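3.2 Workspace and objects

The cell was built in a shared workshop in Bamemmont, on a bench that other members also use, so everything had to come apart in under an hour. Two arms hang over a dark tabletop, each with a parallel gripper. The links and brackets came as a Pastow kit. We replaced the wrist plates with our own after the originals flexed under load.

Each arm carries a small camera near the gripper, and a fixed camera covers the whole bench. We chose a dark, matte surface to cut down on glare in the wrist view, where the fingers already take up much of the lower part of the image. Play food was used for most trials. It is cheap, the colours are easy to tell apart, and several of the pieces split in two along a cut line.

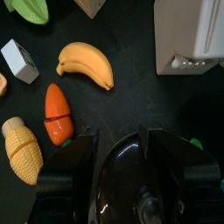

Figure 4. Wrist camera view with toy food on the tabletop, including a banana, a carrot and a corn cob. The black gripper fingers are at the bottom.

3.3 Layout and control

Objects were set out by hand before every trial. We recorded 200 trials over 18 sessions, the last of them on 8th December. Layouts were not measured to the millimetre – the person setting up worked from a printed sketch and placed things by eye.

Larger items gave the arms something to reach around or into. These included a pale wooden box with an open top, a toy pot with a dark lid, and a teal plastic basket with slotted sides and an orange rim. The box was the hardest of these to work with. Its end panels differ in height, and a path planned for one end could clip the other if the box had been turned.

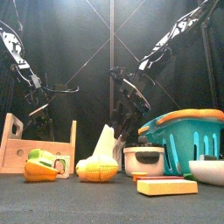 Both arms run from one desktop computer using the Nitis controller, with a limit on how close the wrists may come to each other. We first set this limit at 44 mm. It was safe but stopped many useful motions near the middle of the table, so we later let one arm wait while the other finished. Waiting added roughly 2 seconds to a trial.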